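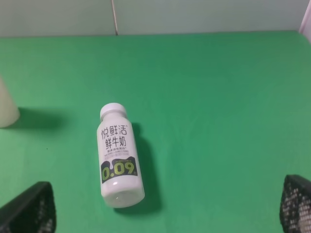 Building a Gripper Arm at Home
Notes for week four, with Teemu Huttunen
Reading time: 2 min

Welcome back, everyone, and well done for getting your bases bolted down last week (I know the Kinik bearings are fiddly, and I'm sorry about the instructions). Tonight we move on to the fingers and picking things up, which I think is the nicest part of the whole build, though it does try one's patience!

Start with a plastic milk bottle laid on its side. It's a friendlier object than a metal block when your settings are still wild, and the round body gives you a proper problem to solve, as it would much prefer to roll away. Open the fingers wide, come down with one on either side, and only then close. If you close while you are still moving down, one finger touches first and pushes the bottle along the table.

Your servo takes a number from 0 to 417. Start closing at 100 and go up two at a time. On my own Hadari arm the grip held at 102, but please find your own figure and write it in your notebook. Don't go above 400 under any circumstances, or you will strip the gear, and the spare ones from Lahtinen take nearly all of June to arrive, as two of last year's group can tell you.

A plain green surface is a great help to the camera. Watch out for shadows, though, which the Uveso software is fond of mistaking for part of the bottle. Move your lamp before you start changing any code.

For next week: ten tries with the cap end to the left, ten with it to the right, and bring the notebook.

Comments

Marjut: Mine grips well but lets go when the arm swings round. Slower swing?

Teemu: Yes, try half speed first, and then a touch more grip.

Old Pete: Moved the lamp. Much better, thank you!

Contact | © Teemu Huttunen | Back to top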